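Noltbridge café owners asked to trust a water bill nobody has tested

Noltbridge wants its cafés and small restaurants to sign up for a flat-rate water plan by November. The town says the plan will save the average business money. It has not said what an average business is.

Under the proposal, any place that serves food and seats fewer than 90 people would pay one fixed monthly charge, whatever the meter says. The utility contractor, Teline, would read the meters anyway and "review" the charge after 13 months. A business that used more than expected would move up a band. The draft has no matching line for a business that used less.

Hoi-yan Lui, speaking for the town's business office, called the plan "simple and fair" at a meeting in the library annex. It is certainly simple. The handout runs to 2 pages, and one of those is mostly a drawing of a faucet.

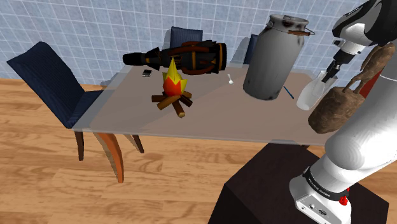 The fairness part is harder to find. The charge is based on floor area, so a roomy place with few customers pays more than a cramped one with a line out the door. Lui said floor area was "a good stand-in" for water use, and when asked for the study behind that, said one was being put together. Anyone who has worked in a dining room might wonder. A glass-look table and a few navy chairs on a plank floor take up plenty of square feet and use no water at all. Dishwashers and ice machines do, and the formula leaves both of them out.

Teline's own numbers come from a trial in which the company says over 1,000 bills were compared. The summary does not say how many of those went to places that serve food. It doesn't say which months were covered either, and that matters in a town where half the outdoor seating disappears once the weather turns. A request for the full list was answered with another copy of the summary.

There is also the question of leaks. A metered customer who sees a jump in the bill goes looking for a running toilet. A customer on a flat rate may not notice for a year, and then the review arrives. The draft says leak losses "may be considered" when bands are set. It does not say by whom, and there is no form for it yet.

Yu-ting Mak, owner of the lunch counter Procházka on Mill Street, ran the figures for her own place and came out slightly ahead. She is not signing. "I came out ahead on the rate they printed," she said. "I've asked three times if that's the rate in the contract. They tell me it's the rate in the handout."

Mesamix, the shared kitchen behind the old bus garage, has the opposite problem. Five food businesses cook there on one meter, and the draft treats them as one customer on one page and as five on the next. Fung-ping Pan, the manager, said Teline told him it would be sorted out after he joined.

Supporters say the current system is no prize, and they have a point. Meter readings have been late all year, and several owners have gotten estimated bills that were later corrected upward. A fixed charge would at least come at the same size every month. But late readings are a Teline problem, and the plan would fix them by making them matter less -- for the first 13 months, anyway.
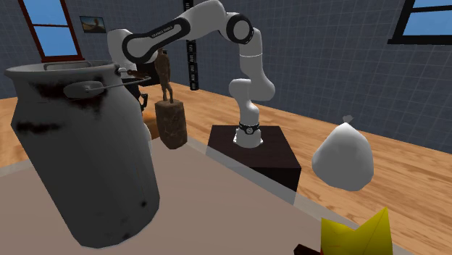

Man-lok Hsiao takes a kinder view of the whole business, and told the meeting that owners were reading traps into what was only a rough draft. He would rather have one number he can plan for than a surprise every quarter, he said, and if the review goes badly he will ask to go back on the meter. Asked whether the draft lets him do that, he said he assumed so.

It doesn't say. The section on leaving the plan is one sentence long and refers readers to the terms of service, which have not been published. Lui said they would be ready before sign-up closes. She would not promise they would be ready before it opens.

Hoi-yan Ho, taking notes for the council, said written questions would be accepted until the next work session and answered in one batch. The answers are to be posted on the town website, under Utilities, on the same page where the September meter schedule still says "coming soon."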